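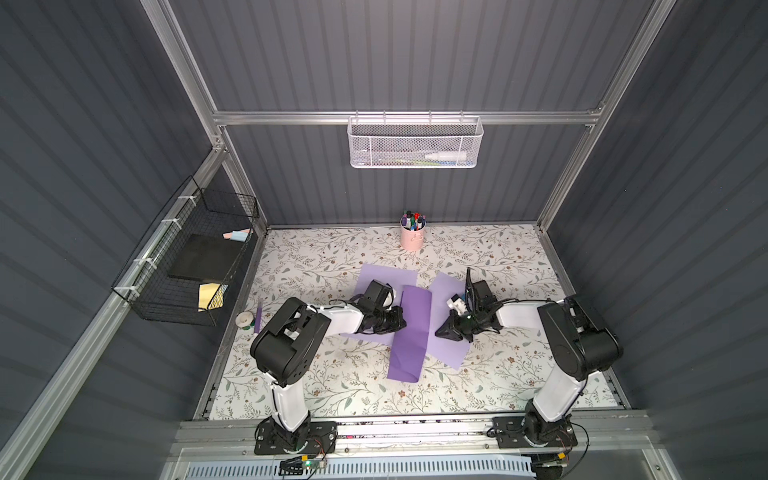 Coltwood today launches Lilline, a range of coloured craft paper for people who have bought craft paper before and been let down by it. We make no claim that it will improve your handwriting or calm your children. It comes in five shades, and the purples are the ones we would defend: the light lavender and the darker violet can be told apart at a glance when they overlap, even on a leafy, flowered mat. Plenty of packs sold as "tonal" fail that test.

Each pack holds 203 sheets. Retailers asked for a rounder number — we had no good reason to give them one. 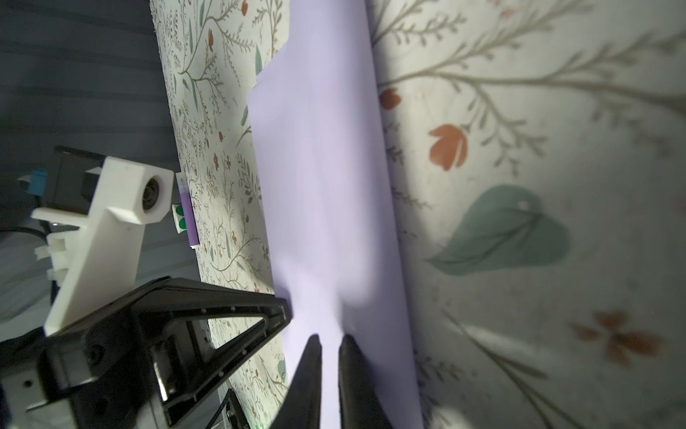
Nor will there be a glitter edition. The paper was tried over roughly eight weeks at our Forthorpe workroom, with ordinary markers and ordinary tape, and two early shades were dropped for looking grey by teatime.
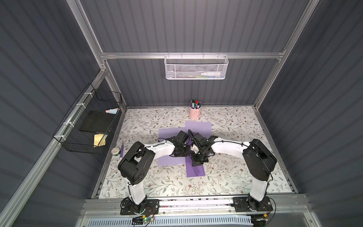 One Forthorpe shopkeeper remarked that she had shelves full of purple paper already and would want to see this lot sell before ordering a second box. We think that is fair. Lilline goes on sale in July, in small quantities.

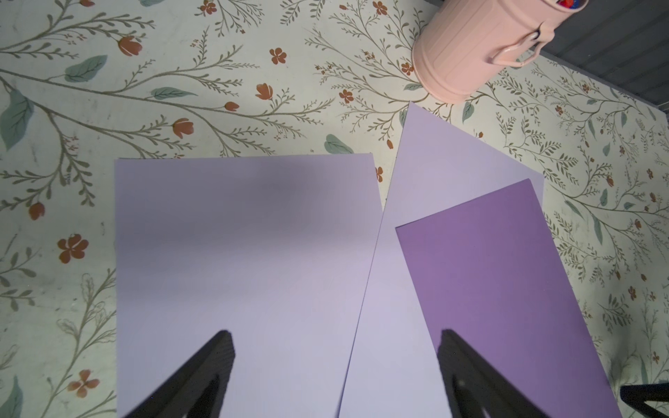 Can the shades be bought separately? Only the lavender and the violet, for now.

Trade orders go through the Coltwood office, mornings only.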